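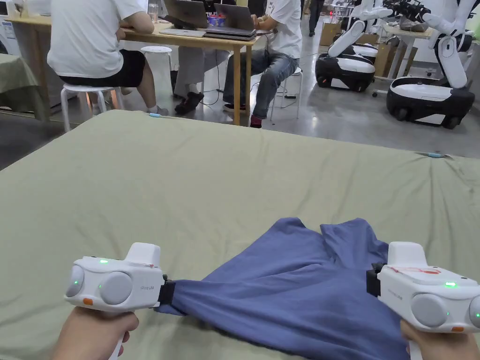
Tyson Friesen reckons you can skip the soak if the dye smell is gone. I wouldn't, not with darks.

Stopping blues and navys from running - quick version.

Inside out first. Cold tub, half a cup of plain salt, 35 minutes. Swish, drain, don't wring. If the water's still coloured go again, up to 5 times for cheap dye. 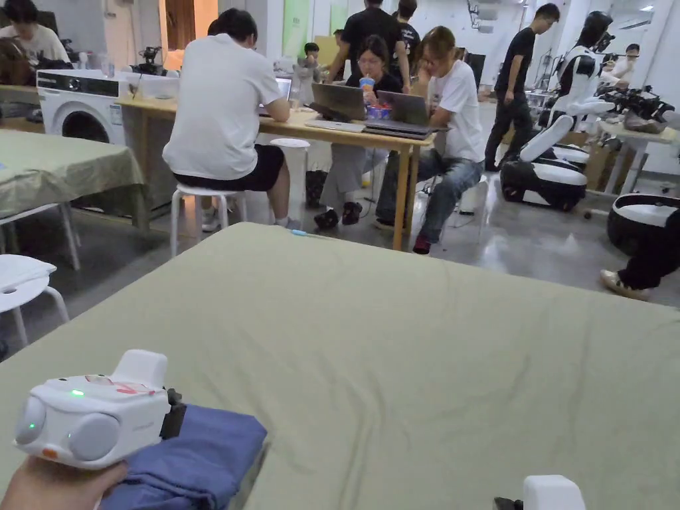 Navy cloth, folded.

Then the machine. Cold, short cycle, darks only. Half the usual powder. No softener for the first 6 washes, it leaves marks on dark colours.

Drying - shade. Always shade. Sun will kill a navy tee in one summer, ask me how I know.

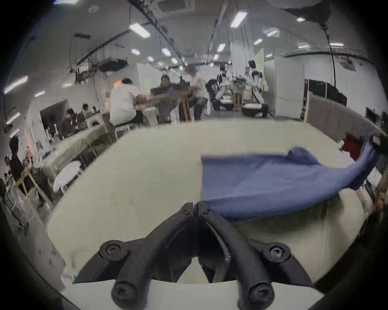 Reading time: 1 min

Already got dye on somthing? Keep it wet. Back in cold water with oxygen bleach (check the label, no wool or silk), leave overnight, rinse, look at it in daylight. Never the dryer till the stain's out.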